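Lustgate Kitchen Cloth
Sold by Ratard, kitchen textiles and small table goods

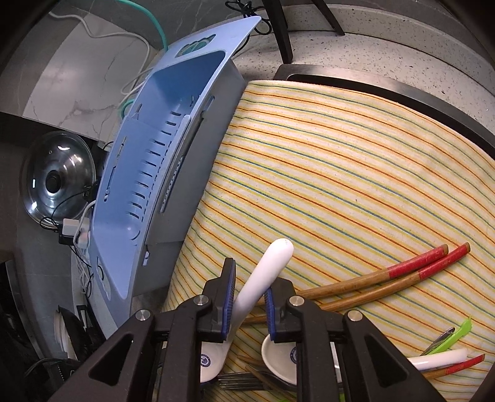 White spoon over a striped cloth, with a light-blue plastic basket at the side.

Item: kitchen cloth for drying and for laying under washed things
Material: cotton and linen, woven together
Sold as: single cloth, or pack of 3
Washing: machine, hot or warm
Availability: in stock, except the long size (see below)

The Lustgate cloth is our oldest article and still the one we sell most. It is a flat woven cloth with a hanging loop in one corner. It does two jobs in the kitchen: you can dry with it, and you can spread it next to the sink and put the washed cutlery, cups and lids on it. Many customers buy it for the first job and later write to us that they use it for the second.

The yarn is linen in one direction and cotton in the other. Linen takes up water fast and gives it away fast, so the cloth is dry again by the evening if you hang it open. Cotton makes the hand softer. A cloth from linen only is very good for glasses, but it is stiff in the first months and some people do not have the patience for this. We tried several mixtures and stayed with the half and half.

The first wash

Please wash the cloth before you use it. New linen has a finish from the weaving mill, and with this finish the water stays on the surface in small drops. After the first wash it is better, and after 7 washes the cloth is as absorbent as it will be. If you dry your plates with a new cloth and feel disappointed, please wait a little with the complaint.

In the first wash the cloth becomes shorter, mostly in the length. The sizes which we give on this page are the sizes after washing. When the package arrives and your cloth is longer than we promised, this is correct.

Sizes

Standard: for hanging at the oven door or on a hook. Fits also in a normal kitchen drawer when folded in four.

Wide: for laying beside the sink. We recommend this one if you wash by hand every day and have no drying rack.

Long: for the full length of a counter, for example after a party or a large family meal. The long size is woven only when the mill has free time. The next delivery is expected in February. You can leave your e-mail address on the order form and we will write you one time when it is here.

Colors

The cloth is made in a plain natural color and with stripes. The dye in the stripes is fast to hot washing, but not to chlorine bleach. The natural color becomes lighter over the years, the stripes a little too. If you order some cloths now and some next year, they will not be exactly the same tone when you put them together. We know that for some customers this is important, therefore we mention it.

Washing and care

Wash with the towels and bed sheets, not with clothes that have zippers. Use any normal detergent. We use the Zodico powder without perfume at home and in the workshop, because linen keeps perfume for a long time and then the glasses smell of it. Please do not use fabric softener. It makes a thin film on the yarn, and the cloth pushes the water around and does not drink it.

If somebody has already used softener, wash the cloth two times hot without any detergent, with a cup of white vinegar in the drum. It comes back.

Tumble drying is allowed at low heat. Line drying is better for the linen. Ironing is not necessary, but an ironed cloth takes less place in the drawer and it polishes glasses better – if you iron it a little damp, you will see the difference.

Stains of tomato and turmeric go away in the sun, slowly. Stains of coffee go away in the hot wash. Rust does not go away. Please do not leave a wet steel sponge lying on the cloth overnight.

Drying cutlery on the cloth

Spread the cloth on a flat place and lay the pieces side by side, with the hollow side of the spoons down. If spoons lie with the hollow side up, a little water stays inside and leaves a white ring when your water is hard. Knives should be wiped at once and not left to dry by themselves. Wooden handles also.

Do not put the cloth over a closed plastic tray. The air must come to it from one side at least, otherwise it will smell on the second day. On a stone counter, lift the cloth in the evening and hang it up.

Comparison with the Haworth cloth

We carry also the Haworth cloth, which is cotton only and has a waffle surface. Customers often ask which one they should take.

The Haworth is softer from the first day and holds more water at one time. It is the better choice for pots, salad, wet hands and wet children. It needs longer to dry and it leaves small fibers on glasses in the beginning. It costs less.

The Lustgate is thinner, dries faster and leaves nothing on the glass. It lasts longer. In our own kitchen at the workshop there are Lustgate cloths which have been washed more than 300 times, and the hem is still closed. The middle is thin on them, one can see light through it, but for glasses we like them best this way.

If you buy one of each, you are well prepared. We do not offer a mixed pack at the moment.

The hem and the loop

The hem is folded double and sewn with a strong cotton thread. Until some time ago the loop was sewn only on the surface of the hem and it came off for a few customers who pull the cloth from the hook (most people do this, we also). Trudy Tuhiwai, who sews for us, changed it so that the loop goes inside the fold and is caught by both seams. If you have an older cloth with a loop that came off, send it to us and she will sew it again without cost. You pay only the postage to us.

Questions from customers

Can I use it to cover bread dough? Yes. Put a little flour on it first. Wash it without softener, as written above.

Does it have a smell? New linen smells a little like hay. This is gone after the first or the second wash.

Can I cut it smaller? You can, but it must be hemmed the same day. The weave opens quickly at a cut edge.

Is it good for cleaning the stove? It is possible, but a pity for the cloth. Please keep an old one for this.

Do you embroider names? No. The cloth can be embroidered by hand or by machine without problems, only use a stabilizer under it.

Ordering and delivery

Orders from restaurants and guest houses begin at 12 cloths in one size. For such orders please write to us before you pay, because we like to take all the cloths from the same weaving, so the tone is equal.

Private orders are packed in paper, without a plastic bag. We send on every working day. Orders which come in on Saturday leave the workshop with the next working day's mail.

Unwashed cloths can be sent back. When a cloth is washed already we cannot sell it again, but if there is a fault in the weaving or in the hem, we replace it also after washing. A photo of the place is enough, you do not need to send the cloth. Small thick spots in the yarn are normal for linen and are not a fault.

Matching articles: Haworth waffle cloth, Lustgate glass cloth (linen only), Lustgate apron, wooden hook rail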